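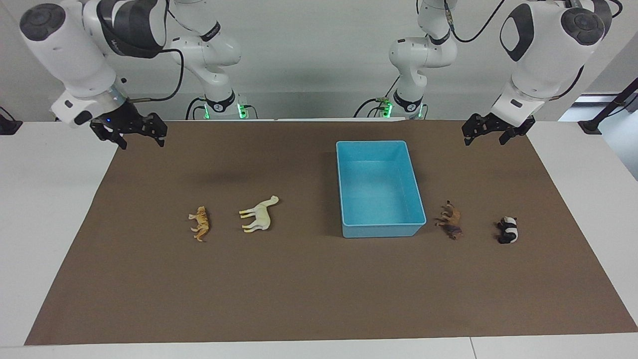
設備更新計画 作業台まわりの記録
2月 Vuvach 設備計画係

来年度の設備購入に向けて、双腕の作業台で使っているものと、買い足しを検討しているものをまとめました。見積りの番号や型式は購入申請書に書いてありますので、このページでは省きます。金額はすべて税別、千円単位です。

今回の申請枠は2134千円です。アーム本体は含みません。内訳は、グリッパーの指と予備部品、配線、台と敷物、小物、設置作業費の順に大きくなっています。去年の申請では設置作業費を別枠にしたため、年度の途中で予算の付け替えが必要になりました。今年は最初から同じ枠に入れています。

作業台の全体
白い天板の上に茶色のマットを敷き、奥の縁に白いアームが左右一本ずつ立っています。青い容器と動物のおもちゃはマットの中ほどに横一列です。2台目の作業台もこの並びを基準にして寸法を決めます。

天板
現行と同じ白で見積りを取りました。灰色の天板のほうが安いのですが、台によって背景の色が違うと記録を比べるときに手間がかかるので、白でそろえます。天板は脚と別に発注できます。Dernierの見積りには脚の水平調整が含まれていて、Skultelの見積りには含まれていません。単純に総額だけで比べないでください。

台の周囲
通路側は600mmを空けます。現在の部屋では、2台目を窓側に寄せると通路が足りなくなります。棚を廊下側へ移す案と、台の向きを変える案の両方で図面を起こしました。棚の移動は費用がかからない代わりに半日ほど部屋が使えなくなります。向きを変える案では電源の延長が必要で、その分は配線の項目に入れてあります。

アームの固定
左右とも台の奥側で固定する方式を続けます。手前が広く空くので、物を置き直すときに腕をよける必要がありません。根元には緑色のランプがあり、台の正面に立ったままでも確認できます。2台目では固定用の穴あけを天板の納入元に頼むか、こちらで行うかがまだ決まっていません。納入元に頼む場合は、穴位置の図面を発注時に渡すことになります。

グリッパーと指
黒い平行グリッパーで、指は二本です。申請枠の中では指の予備がいちばん効いてきます。本体を丸ごと予備に持つ案は見送り、指と取付ねじを台ごとに一組ずつ持つことにしました。本体が故障した場合は修理に出し、その間は片腕で続けます。Levchenkoからは、指先に貼る滑り止めの見積りも届いています。消耗品扱いになるため、設備の枠ではなく材料費から出せるか経理に確認中です。

指の形状は変えません。細い指の試供品も検討の対象に挙がりましたが、つかむ物の条件まで変わってしまうので、次の年度に別の申請として出します。

ケーブル
アームの外側を通る黒いケーブルは、手首の近くで余裕を持たせて回しています。交換部品としてはアーム用の延長ケーブルと、結束用の面ファスナーを計上しました。樹脂の結束バンドは安価ですが、位置を直すたびに切ることになります。面ファスナーは現在の台の分も一緒に買います。

コネクターの形は型式の末尾によって違います。前回の購入で一度間違えて返品しているので、発注の前に現物の刻印と照合してください。照合した人は申請書の備考欄に日付と「照合済」を書いてください。

マット
つやのない茶色の敷物を使っています。天板より一回り小さく、左右と手前に白い縁が残ります。買い替え用は大きめの寸法で仕入れてこちらで切るほうが安いのですが、切り口がそろわないことがあるため、裁断済みの品で見積りを取りました。色は同じ番手の茶色を指定しています。予備を含めて発注し、残りは平らにして棚の下段に保管します。丸めて保管したものは端が浮くので使いません。

青い容器
薄い青の四角い容器で、ふたはありません。縁に厚みがあり、長いほうの辺を手前から奥に向けて置いています。同じ形のものをもう少し買い足します。近い色で底の浅い品も候補でしたが、深さが違うと腕の動かし方を設定し直すことになるので外しました。

容器は単価が低いぶん、送料の割合が大きくなります。小物とまとめて一回で発注してください。別々に頼んだ去年は、送料が容器そのものの代金を上回りました。

動物のおもちゃ
容器の左にライオンのような小さな動物と白い馬、右に茶色の動物と白黒のパンダが、それぞれ横向きに寝かせてあります。対象物は全部で40点まで増やす予定です。動物のほかに、食品の模型と文具を入れます。

小物は一点ごとの金額が小さく、申請書では一式とまとめて書きたくなりますが、一式にすると監査のときに明細を求められます。最初から品名と数量を分けた別紙を付けます。台帳には設備として登録せず、箱ごとに番号を付けて管理します。欠けたり色がはげたりしたものは廃棄し、同じものが手に入らなければ別の品に置き換えて番号も新しくします。

カメラと照明
撮影用のカメラは現在の機種をそのまま使い、今回は購入しません。2台目の台の分は、予備として保管しているものを充てます。支柱と取付金具だけは不足するので計上しました。金具は天板の厚みに合うかどうかを先に確認する必要があります。カタログの対応寸法は締め代を含んでいる場合と含んでいない場合があり、Skultelには問い合わせの返事をもらっています。Dernierからの返事はまだです。

照明は見積りだけ取って保留にしました。部屋の外から入る光が時間帯によって変わるため、照明を足すより先に遮光カーテンを付けたほうがよいという意見が出ています。カーテンは施設側の予算になります。施設の担当部署に相談し、付けてもらえる場合は照明の申請を取り下げます。

壁と背景
台の奥は白い壁です。2台目の置き場所では後ろに掲示板があるので、これを外すか、白い板を立てるかを選びます。板を立てる場合の材料費は少額で、設置作業費の余りで足ります。掲示板を外す場合は部屋を共用している他の班の了解が必要です。

保守費
年間の保守契約は台ごとに結ぶ形と、部屋でまとめて結ぶ形があります。まとめたほうが単価は下がりますが、契約の開始月をそろえるために今の台の契約を一度切らなければなりません。切り替えの間に空白の期間ができると、その間の故障は実費になります。今年度の残りの期間は現在の契約を続け、来年度の更新時にまとめる方向で見積りを依頼しました。

保守契約の対象はアーム本体と制御装置です。指、ケーブル、敷物は対象外なので、消耗の早いものは年度の初めに必要な数をそろえておきます。交換した日と部位は台の横の用紙に記入してください。来年度の数量はこの用紙から出します。今年度は記入漏れがあり、指の交換回数は購入伝票から逆算しました。

納期
天板と脚は発注から設置まで間が空きます。指とケーブルは在庫があれば早く届きますが、届いた順に検収を始めると、台がないまま部品の保証期間が先に進みます。Levchenkoには納品の時期を天板に合わせてもらえるよう頼みました。Dernierは分納に対応しており、送料は一回分のままです。Skultelは分納ごとに送料がかかります。

検収は外観と数量を先に行い、動作確認は台が組み上がってからにします。検収書の書式は去年と同じです。動作確認の欄を空けたまま提出しないよう、外観の検収と動作の検収で用紙を分けてください。

見積りの比較で残っていること
・天板の穴あけをどちらが行うか
・取付金具が天板の厚みに合うか(Dernierの返事待ち)
・滑り止めを材料費で出せるか
・掲示板を外せるか
・棚を動かす案と台の向きを変える案のどちらにするか

穴あけと金具については、天板の納入元が決まれば一緒に決まります。棚の件は、部屋を使っている各班の予定を集めてから判断します。予定表は共有フォルダーの「作業室」に置いてありますので、使えない日があると困る班は書き込んでおいてください。

枠を超えた場合
見積りの更新で2134千円を超えたときは、照明、予備の敷物、小物の追加分の順に外します。指の予備とケーブルは外しません。小物を減らす場合は文具から減らし、動物のおもちゃは今ある分も含めて残します。逆に余りが出た場合は、指の予備をもう一組増やします。余りを翌年度に繰り越すことはできません。

申請書の控えと各社の見積書は、設備計画係の棚にある青い背表紙のファイルに入っています。持ち出すときは貸出表に記入してください。内容を差し替えた見積書は古いほうも捨てずに、右上に「旧」と書いて後ろに綴じてあります。

お問い合わせ:Vuvach 設備計画係(内線は構内電話帳をご覧ください) © Vuvach 無断転載を禁じます ページの先頭へ戻る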